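Let the Examples Be Boring
Oľga Bednárik, March 2022

I love watching people open lockers. I mean it! Since we started gathering examples for Korketti, our manipulation model, I have gone through 702 of them, and I still get a little thrill when a hand does something I would never have thought to write down.

My argument is simple. If you want a robot to cope with ordinary rooms, gather your examples in ordinary rooms. Leave the chairs where they are. Leave the water jugs by the window. For years I did the opposite at Drundano, 600 takes against a bare backdrop, every one of them lovely, and the model went to pieces the first time it met a coat rack.
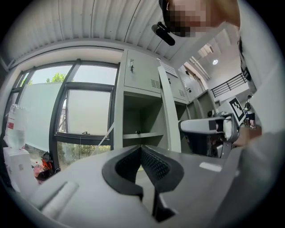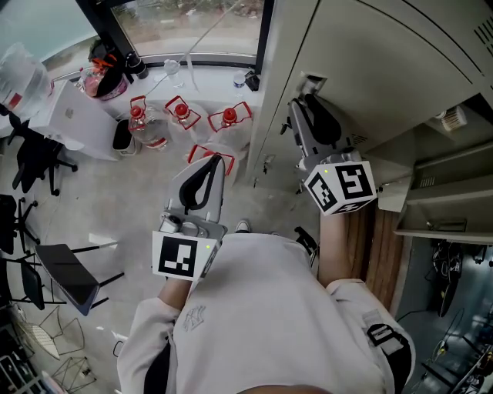 Hand-held grippers at work by the lockers.

What I like best about hand-held grippers is how quickly a person forgets to perform. Give somebody 20 minutes and they stop posing and just reach for the handle, a bit crooked, the way we all do. Those crooked reaches are gold. Please don't throw them out!

Some friends want to clean everything first, and I understand the itch (a tidy set is so pleasant to scroll through). But I would take 120 messy examples from a real room over a much bigger pile from a spotless one, and in July we go back for drawers.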